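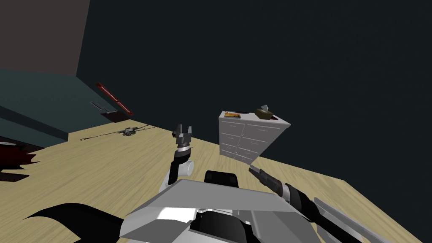
One arm up, gripper open. Computer render.

The Vurnura on the Ornley road has put up new shelf tags again. The big yellow number is what you pay if you have the Favow app, and the small gray number underneath is what you pay if you don't. I stood in front of the coffee for a while with my glasses pushed up trying to read the gray one. I suspect the gray one is meant to be hard to read.

I've had the app for 12 weeks. I held out a long time before that, mostly out of stubbornness, and then my sister-in-law Raluca Zamfir wore me down. Raluca is a careful person who irons her dish towels, and she told me she was saving serious money with it. I asked how much. She said the app told her $68 since the winter. I asked how the app knew, and she said it adds it up for you at the top of the screen, with a little coin that spins.

So I signed up, and I kept my receipts, all of them, in a shoe box, which my husband has been very patient about.

My own spinning coin currently says I have saved $40. I'd like to know compared to what. When I went back through the box I could see what the coin was doing: it takes the gray number, subtracts the yellow number, and calls the difference my savings. That would be fair enough if the gray number were a price anybody used to pay. I have a receipt from before I joined, for the same coffee in the same bag, and what I paid then, as a plain member of the public with no app at all, was the yellow price. To the cent. Same with the dish soap. The canned tomatoes did really get cheaper for two visits and then went back up, and I'll give them that.

I don't think there is anything illegal going on, and I'm not claiming to have caught anybody. My shoe box is one household buying the same dull things over and over. Maybe coffee went up everywhere and the app price really is holding it down. I've heard that from people who know more than I do about coffee. But if you raise a price and then offer to un-raise it for anyone who hands over a phone number, I don't see why I should be thanking you for a discount.

Then there are the personal offers. These show up on Thursday-ish mornings in a tab called For You - I say ish because they seem to come whenever they feel like it. Mine have included diapers (my youngest is in college), a wine I have never bought, and a deal on cat litter. We do have a cat, so I'll count that one as a hit. The offer was for the 40-pound bag, though, and I can't lift the 40-pound bag. I buy the small one. You would think a program that has every receipt I've run up since I joined would have picked up on the small bag.

People tell me that's the real point, that they're collecting what I buy and selling it on. Could be. I read the privacy page, or I read the first part of it and then scrolled, and I couldn't tell you what it says. There was a list of "partners" that I could open only by leaving the page, and when I came back it had lost my place. I'm less worried than my son thinks I should be. If somebody wants to pay for the news that I eat a lot of canned tomatoes, they're welcome to it, but I'd like to see some of that money come off the tomatoes.

What bothers me more is the checkout. My neighbor across the street has a flip phone. She has shopped at that store longer than the current sign has been up, and she pays the gray number on everything unless the cashier takes pity and scans a store code. Some cashiers do. One told her they'd been asked not to. I've started doing her coffee with mine and she pays me back at the mailbox in exact change.

I tried going without for one week, as a test. I bought bread at Tănase, where the price is written on a card in pen and is the same for everyone, and got the rest at the discount place by the car wash. The bread cost more and was better. The rest came out a little under what I'd normally spend, but I also forgot the olive oil and we had company that Saturday, so I ended up back at Vurnura anyway, with my phone out, paying yellow like everybody else.

Raluca says I'm making it too complicated and that cheaper is cheaper. She has since found out you can trade points for a mug. I asked how many points and she said she'd have to look, it changes.

I'm keeping the app until the receipts fill the box, and then I'll add it all up properly. If anyone has older Vurnura receipts with coffee on them, the dark roast in the red bag, I'd be glad to see them. A photo is fine as long as the price is readable.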